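Open Day at Lokden: Frequently Asked Questions

Last updated in January by Tudor Matei, visits and demonstrations

When is the open day and how long does it last?
Doors open at 10 am and the last group goes in at 3 pm. A full visit takes two hours if you stay for every demonstration. You are free to leave earlier.

Do I need to book?
Yes. Entry is by booked slot only, through the visits page. Your confirmation email has a booking number in it, and the front desk will ask for that number. A screenshot on your phone is fine.

Does it cost anything?
No. Parking is also free, in the yard behind Unit 8. Please don't park in front of the Indunow building next door, as lorries turn there all day.

How do I get in touch on the day?
Ring the main switchboard and ask for extension 1339. The visits inbox is not checked during the open day.

What will I see?
There are two rooms. The Grajales room has the table demonstrations, where an arm picks up everyday items and puts them in a basket. The Puketent room has talks and a display of older grippers that you can handle. Most visitors start with the tables.

What does the table demonstration involve?
A few pieces of produce are laid out on a white table with a wicker basket to one side. The arm takes hold of an item with a two-finger gripper, carries it to the basket and lets go. Then it goes back for the next one. When the table is clear, a member of staff lays it out again and the run is repeated.
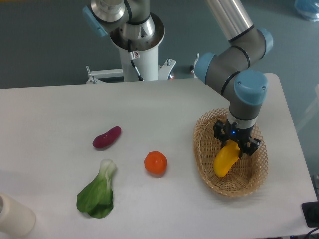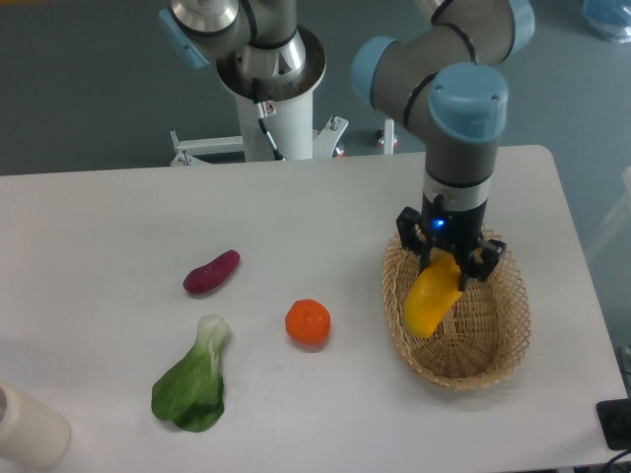

The gripper with the yellow item at the basket. The sweet potato, the orange fruit and the bok choy are still on the table.

Why fruit and vegetables?
They come in awkward shapes. A round item can roll when a finger touches it, a long one has to be gripped across its narrow side, and leaves spread out flat and give the fingers very little to hold. A set of identical blocks would be easier for the arm and would tell us less.

Why does the arm move so slowly?
We run it at reduced speed when visitors are in the room. It also makes each step easier to follow.

What happens if it drops something?
The operator decides whether to let the run carry on or stop and put the item back. Drops do happen. Please leave anything that lands on the floor for staff to pick up, even if it rolls to your side of the line.

Can I choose what it picks up next?
In the afternoon sessions, yes. Tell the operator which item you would like and they will enter it. Morning sessions run in a fixed order.

Can my child have a go at controlling it?
Not on the table arms. There is a small hand-worked gripper in the Puketent room that children can use, with an adult beside them.

How close can I stand?
Behind the yellow floor line at all times. Bags and coats should be left on the hooks by the door, and long scarves need to be taken off or tucked in.

Is there a minimum age?
Children under 8 are welcome at the talks but can't go into the Grajales room while an arm is running. Under-16s must come with an adult.

Is the building accessible?
Both rooms are on the ground floor and there are no steps from the yard. The viewing area at the tables is standing room, but we can put out chairs if you ask when you book. The arms are not very loud. The air compressor in the corridor is, and it cuts in without warning.

Can I take photos or film?
Yes, without flash. Please ask before you film staff or other visitors.

Is there any food or drink?
Tea, coffee and biscuits are available in the entrance hall. Drinks can't be taken into either room.

I can't come after all. What should I do?
Use the cancel link in your confirmation email so that the place goes back on the list. If the link doesn't work, ring extension 3322 and leave your name and booking number.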